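Stimilier Community Kitchen: Deputy Cook (part-time, permanent)

We feed people in Bokimness at lunchtime, four days a week and every other Sunday. The last deputy left to run a cheese stall and we are trying to be happy for her. You would work under Heike Hellwig, who has firm views on lentils and is usually right.

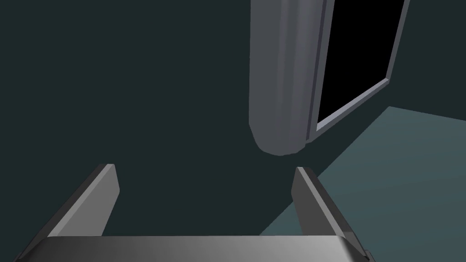 Stimilier kitchen pages: deputy cook vacancy

The job is mostly soup, stew and things that can be stretched when a coach party wanders in. You'll plan menus, order from Gallar before their 4pm cut-off (they mean it) and keep the allergen folder up to date. There is washing up. There is always washing up.

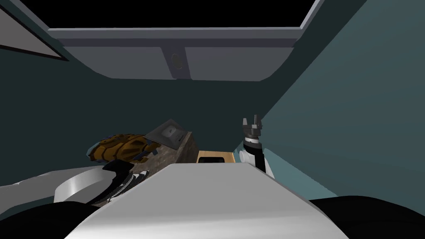 What we're after

Someone who has cooked for 66 people and would do it again. Level 2 food hygiene, or a willingness to sit through it. Some Welsh is handy, mainly for following the arguments. Please don't send us the word "passionate".

Hours are 8 till 2. Pay is modest but arrives when we say it will, and lunch is free provided you like what you've made.

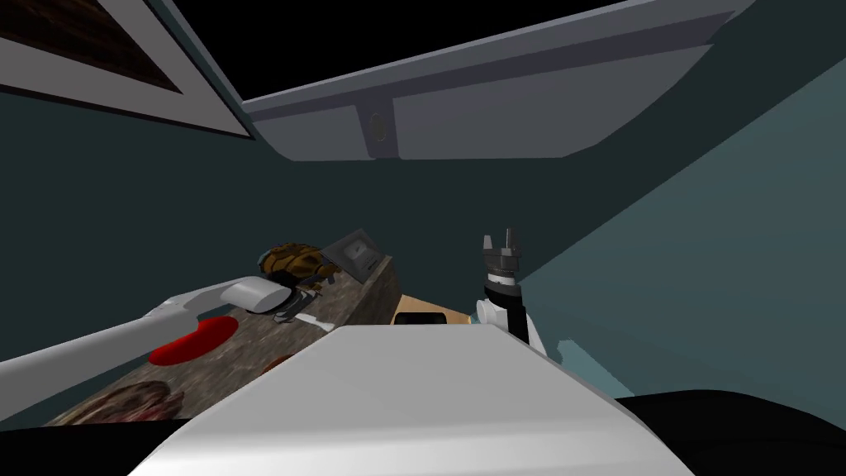
Pushpa Tomar reckons the first month is the hardest and that after it you stop dreaming about onions.

To apply, send one page about yourself and one soup recipe to Siwan Gwilliam at the kitchen, or ring extension 3306 after two. Interviews are in January and involve chopping.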